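Script Coordinator, Animated Features (fixed term)
Fultirora Pictures – Lutow studio
Posted Dec 2, 2024
Reference 3809

Fultirora Pictures is hiring a script coordinator for Pledadby, an animated feature now in its second production year. The post runs until the end of August and is full time, on site in Lutow.

The coordinator keeps the master script and issues every revision to story, editorial, casting and the recording stage. The current draft is divided into 460 numbered sequences and shots. Numbers are locked, so new material takes a letter suffix and deleted material stays on the list as omitted.

Duties
Enter changes from the writers and directors and issue revised pages the same day.
Prepare recording scripts for each voice actor, with line numbers and alternate readings.
Compare the script with the latest story reel and report mismatches to editorial.
Maintain the pronunciation list for the title character, Kiều, and all place names.
Log clearance questions on names, songs and quoted material – legal staff handle the answers.

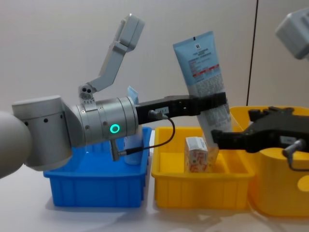 Recording sessions are booked in blocks, usually in the afternoon. The coordinator attends each one, marks selected takes and notes any line changed at the microphone. Session notes go to editorial before the next working day.

Requirements
At least two years in a script, story or editorial department, in animation or scripted television.
Working knowledge of standard screenwriting software and revision colors.
Accurate typing and proofreading in English. Reading knowledge of Vietnamese is useful but not required.
Right to work at the Lutow site for the full term.

Terms
Forty hours a week, with overtime paid by the hour and approved in advance. Two weeks of handover with the outgoing coordinator are included in the term. Screen credit is given under the studio's normal rules.

To apply, send a résumé and a one-page cover letter through the studio's jobs page, quoting the reference number. Do not send scripts, reels or story ideas; they will be deleted unread. Shortlisted applicants will take a timed proofreading test before interview.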